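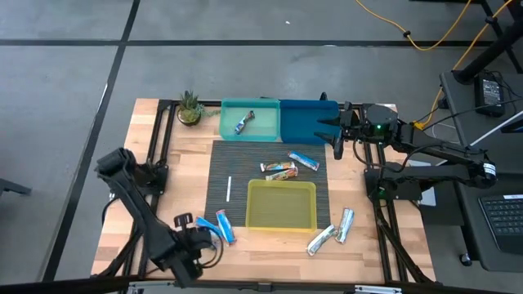
4. Dew Formation on Exposed Optics and the Loss of Observing Time

4.1 Background

Small telescopes used in open fields lose heat to the night sky faster than the air around them does. Once the glass falls below the dew point, water gathers on its surface, faint stars drop out of the image, and brighter stars grow soft halos. At the Flomero site, dew was the most common cause of a session ending early during the summer months. Cloud was the second. Wind, which the site plan had treated as the main concern, ranked well behind both.

Earlier sections dealt with the choice of site and with the mounts. The present section is limited to the front optics: the corrector plates of closed-tube telescopes and the objective lenses of refractors. Open-tube reflectors are left out. Their main mirrors sit deep in the tube and were not found to fog during the study, although the small secondary mirrors sometimes did, and a separate treatment of these would be useful.

4.2 Equipment and Practice

Observations were made on 40 nights between spring and late fall. Three telescopes were used side by side on each night. The first carried no protection beyond the short shade supplied by its maker. The second was fitted with a flexible Dullo shield, which extends the tube well past the front glass. The third had the same shield together with a Millard heater strap, wrapped just behind the corrector and run from a battery through a Grasso controller.

All three instruments were carried outside before sunset and left uncovered until the end of twilight. The front optics were then inspected every 30 minutes with a dim red flashlight held at a low angle. The observer entered one of four words in the log: clear, hazed, fogged, or wet. Air temperature and humidity were read from a shaded sensor on a post at tube height, and the dew point was worked out from these readings the following day.

Observers were asked not to wipe the glass at any time. A hair dryer was permitted only after a telescope had been logged as wet, and any reading from that instrument later in the same night was set aside. On two nights this rule was broken, and both nights were removed from the comparison of the three setups. They were kept in the general weather record.

Figure 2. Bag of chocolate chips and a translucent yellow-green plastic bin on a light wooden tabletop.

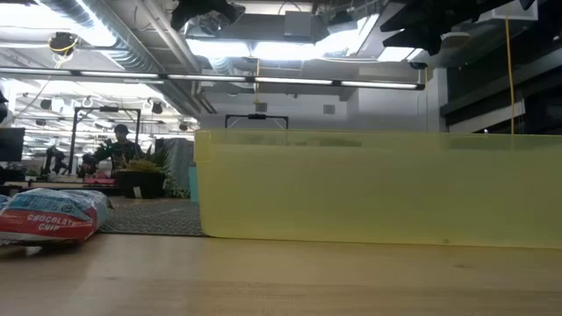
Section last revised: July

4.3 Results

The unprotected telescope was nearly always the first to haze. On humid nights with a clear sky and little air movement, it passed from clear to fogged between one inspection and the next, often before the target had risen high enough to be worth recording. On breezy nights it stayed usable much longer, even when the humidity reading was high. Moving air keeps the glass closer to air temperature, and this effect was strong enough that wind should be logged in any future work of this kind.

The shield alone gave a clear gain. It blocks much of the sky from the view of the glass, so that less heat is lost upward. On most nights the shielded telescope remained usable past midnight. It did not prevent dew altogether. When the air was still and the ground was soaked from recent rain, the shielded glass fogged as well, only later, and it was slow to recover when conditions improved. The shield holds a pocket of damp air in front of the optic once that air has cooled, and several observers removed it near the end of a session for this reason.

The heated telescope was never logged as wet. It was logged as hazed on a small number of occasions, all of which were traced to a weak battery or to a strap that had slipped away from the edge of the glass. The heater was not free of cost to the image, however. At the highest controller setting, stars near the zenith showed a slight, steady spread that was absent at the lower settings. The most likely cause is warm air rising across the front of the tube.

The lowest setting that kept the glass clear was therefore preferred. In practice this meant starting low at dusk and raising the setting once or twice as the night went on. Observers who began at full power in the hope of staying ahead of the dew had softer images for the whole session and used up their batteries sooner.
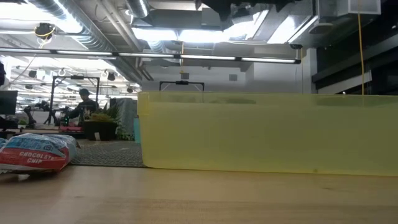 Viola Marchetti, in written remarks on an earlier draft, argued that the preference for a low setting depends on the size of the telescope. A large corrector plate takes a long time to warm, she noted, and an observer who waits for the first haze before raising the power may wait most of the night for it to clear. She suggested that the setting be chosen from the gap between air temperature and dew point, read at dusk and again at midnight.

The logs lend some support to this view. On nights when the gap closed quickly after sunset, the small heated refractor used in early trials cleared faster than the larger instrument adopted later. The two were never run together, and the comparison is no better than suggestive. We have nonetheless changed the guidance given to new observers at the site, who are now told to read the gap before setting the controller.

4.4 Limits of the Comparison

Several limits should be kept in mind. All of the nights were spent at a single site, in a shallow valley where cold air settles after dark. A site on higher ground would likely see less dew and more wind. The four words used in the log also leave room for judgment. Haze was the hardest to call, since a thin film can be invisible at one angle of the flashlight and plain at another. A change in contrast within the exposures themselves might offer a better test – one that does not require anyone to walk up to the telescope with a light.

The placement of the three telescopes was fixed throughout. The heated instrument stood closest to the gravel track and the unprotected one closest to the grass. Grass gives off moisture at night, and part of the difference between the setups may come from the ground beneath them. 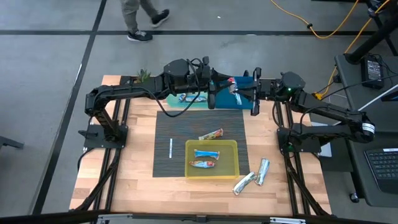
Loan Vương objected that the placement problem is more serious than the draft allowed, and asked that the telescopes change places each week in any repeat of the work. The objection is accepted. A second season with rotating positions is planned, with wind speed added to the log and the same controller settings used on every night for the first hour after twilight.

4.5 Recommendations for the Site

Until those results are available, a shield is advised for every closed-tube telescope and refractor used at Flomero, and a heater strap for any session expected to run past midnight. Batteries for heaters should be kept separate from those that drive the mount, as a heater left on high can stop the tracking well before dawn. Straps should be checked for slipping each time the telescope is moved to a new target on the other side of the sky. Lens caps should go on only after the optic has been brought indoors and allowed to dry in open air.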